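We use cookies to keep you signed in. Accept | Settings

Can a loan player face his parent club in the cup?

My son follows Drekemstead and we have tickets for the second round. Their keeper is on loan from Holano until July. Is he allowed to play against them?

Check the loan agreement – most block it unless the parent club gives written consent. League and cup can differ.

no chance, they never let them
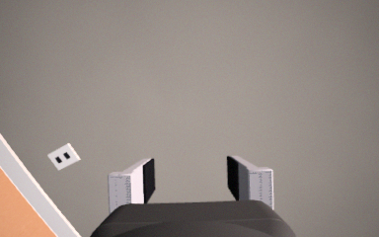

Answered by Lilla Antal, 313 posts

Ask the ticket office. Ours at Stondik told me two days before the game.

Last updated: Thursday, August 29, 2024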